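I work on the refurb bench at Kaltedora in Ustville, taking old office PCs apart so the good bits can be used again. Since we got the robot cell (we call it Veleo) I keep getting the same questions from the other shifts, so I've put my answers in one place.

## Did anyone lose their job?

No. There were seven of us on the bench before and there are seven now. Two moved over to testing, which they'd been asking for anyway.

## Is it faster than you?

Not yet! I can have a drive out of a tower while it's still lining up. But we get 3,000 machines in a busy month, and my wrists were sore by November - I'm happy to share.

## Do I need to know how to code?

Not at all. The training took four mornings, and most of it was learning when to press stop and who to ring at Maes if it won't restart.

## What do you do all day, then?

More checking, less unscrewing. I also get the odd cases with bent panels and stuck latches, and I quite like those.

## Can I see what it works on?

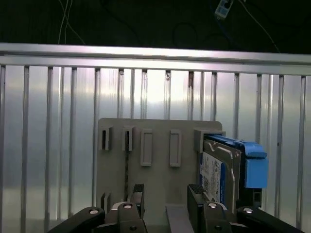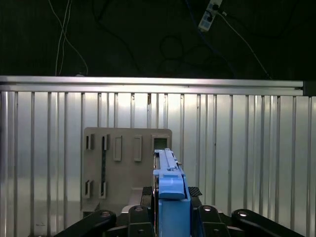
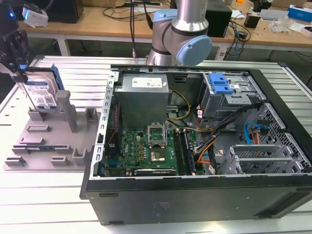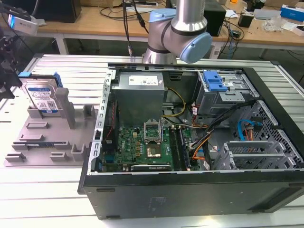 My biggest change has been the way I set a job out. I used to have parts all over the place and a system only I understood, which was hopeless at handover. Now a drive gets its own spot, like the one standing upright in the grey tray next to the open tower, and whoever comes on after me can pick up where I left off. It felt fussy for the first fortnight (I moaned a lot) but I've started doing it at home too.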